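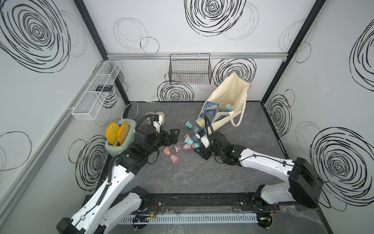

25 April 2021
by Benedita Carrilho
Reading time: 4 min

Subject: Re: [arms-bench] Losska fingers vs the stock ones, first numbers

Hélder, thanks for writing this up so quickly. I have read it twice and I am still not convinced, so I'm replying to the list and not just to you. Others may have the same doubts, or may want to tell me I'm being difficult.

Hélder Barros wrote:

> Quick summary for those who missed the call. We ran the Losska finger
> set on the left arm and kept the stock fingers on the right. Same
> controller (Prodov), same wrist cameras, same toys. 363 grasps in
> total over the week. The Losska side dropped far fewer of the little
> waisted cups than the stock side, and it was quicker to close as well.
> I think the case is made. At 101 euros a pair I would like to order
> for the other bench before the end of May unless there are objections.
>
> The tote bag task is the one to look at. Stock fingers keep pushing
> the cups further into the bag instead of picking them up.

I have objections.

First, the left arm and the right arm do not have the same job. The bag lies over on the right with its mouth towards the middle, so it is the right arm that has to go in after the cups. The left one mostly picks up whatever is lying in the open near the toaster. Of course it drops fewer. A cup on its side on a hard flat floor, with nothing round it, is about the easiest thing we ever ask of a parallel gripper. A cup halfway into a canvas bag, with the cloth folding over the fingertips, is a different task altogether. If you had put your grandmother's sugar tongs on the left arm they would have beaten the stock fingers too.

Second, 363 grasps sounds like plenty until you ask how they divide up. How many were cups? How many were the toast? I would bet a fair share were toast, and toast sticking up out of a toaster tells us nothing about fingers. It is handed to you. Please send the split per object and per arm, and leave the toast out of the headline figure.

Third, quicker to close. Quicker by what clock? The Prodov controller logs the command and not the contact, and Yi-chun showed us last year that the two can drift apart when both arms are being driven at once. Filipa has the script that takes contact from motor current. It takes her ten minutes to run. Until then I would strike that sentence.

Fourth, and this one is partly my own fault. I was the one who said we should use the hourglass cups, on the grounds that they have a narrow middle and would show up any slipping. I still think that is right, but when they lie on their side the fingers find the waist nearly every time and the shape does the holding for you. We should be grabbing them at the rim. Has anyone tried? If the Losska pads hold a rim and the stock ones don't, I will sign the order myself.

What I would like before any money goes out:

- Swap the fingers over. Losska on the right, stock on the left, everything else as it was.
- Then turn the bag round so that its mouth faces the other way and see what happens.
- Clean the floor before each run. There are bits and scuffs between the two grippers, and soft pads pick up dirt. I want to know how they behave dirty as well, but as a separate test.
- Write down when the pads are changed. The Ramalho pads we bought two years ago were lovely for 2221 cycles and then went shiny, and we only noticed because Martim went back through the logs.

One smaller thing. The cable on the left arm runs the whole length of it. On the right arm there is a loop hanging off the gripper and coming back along the links. When that loop catches on a bag handle the arm slows down, and in your table that will look like a finger problem. Can somebody tie it down before the swap? I asked for this in the Atorside thread and got seven replies about cable ties and no cable tie.

I am not against the Losska fingers. They may well be better. The pads look decent, and the mounting is less fiddly than what we have, which I would happily pay something for on its own. But we have now bought three sets of "clearly better" fingers in my time here, and two of them live in a drawer.

Martim, do you still have the random placement sheet from the Atorside trials? It would save us arguing over where the cups go. If it's lost I'll make another, but not this week.

Filipa, could you say whether the current logs were even switched on for these runs? If they weren't, then there's no point in anyone arguing about closing times and we can drop it.

Benedita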